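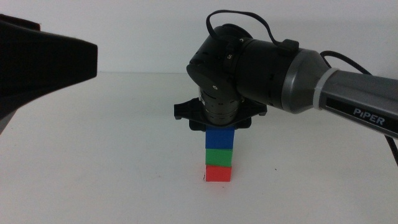 Cubos empilhados: vermelho, verde e azul

Aproveitamento de disciplinas depois da fusão de dois campi

Publicado por Valquíria Barbosa em 14 de julho de 2025

Ingressei em Engenharia de Controle no Centro Universitário Greltevano, antes de a instituição ser incorporada à Universidade Harasym. Cumpri 101 créditos pela matriz antiga. Em janeiro fui migrada para a matriz nova, que exige 235 créditos no total, e o sistema Andico só reconheceu 69 dos que eu já tinha. Os demais aparecem com o código "PEND-EQ", sem prazo e sem responsável.

Abri requerimento na secretaria do campus Drultudero e a resposta foi que a equivalência "segue a tabela publicada". A tabela que encontrei no portal não lista nenhuma das optativas do currículo anterior. Duas dúvidas: as optativas sem correspondência direta se perdem? E posso me matricular em disciplina que tem como pré-requisito uma que está em PEND-EQ?

Matriz curricular consultada: a que está no portal, versão para ingressantes por migração.

tecnico_curricular

PEND-EQ não é indeferimento. Significa que a disciplina foi importada do histórico de origem mas ainda não tem par na tabela de equivalência. Enquanto estiver assim, ela não conta para a integralização e também não libera pré-requisito no Andico.

Para as optativas, o procedimento usual é:

1. Pedir na secretaria o histórico de origem com carga horária e conteúdo programático de cada disciplina.
2. Abrir processo de análise individual na coordenação do curso (o requerimento geral cai na secretaria, que só aplica a tabela).
3. Indicar no processo o destino pretendido de cada disciplina: equivalente a uma obrigatória, optativa livre ou atividade complementar.

O item 3 costuma ser omitido e o processo volta. Optativa sem correspondência pode entrar como optativa livre até o limite da matriz nova - confira esse limite no projeto pedagógico, e não no resumo do portal. O que exceder fica no histórico como disciplina extracurricular.

Quanto ao pré-requisito, peça quebra provisória à coordenação, anexando o número do processo de análise. Tem que ser antes do fim do ajuste de matrícula. 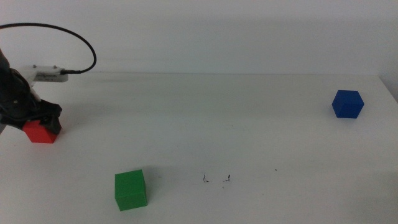 Garra preta segurando o cubo vermelho

migrado_noturno

Comigo demorou 8 semanas, no noturno. De 12 disciplinas pendentes aceitaram quase todas, menos uma de desenho técnico porque a carga horária era menor.

Guarde o protocolo em PDF, o link do Andico expira.

ex_greltevano

No meu caso perdi tudo que era optativa, mas também não recorri. Acho que o prazo de recurso já passou para quem migrou em janeiro, melhor ligar lá.

tecnico_curricular

O prazo de recurso vale para pedido indeferido e conta da data da decisão. Para PEND-EQ não houve decisão, portanto não começou a correr.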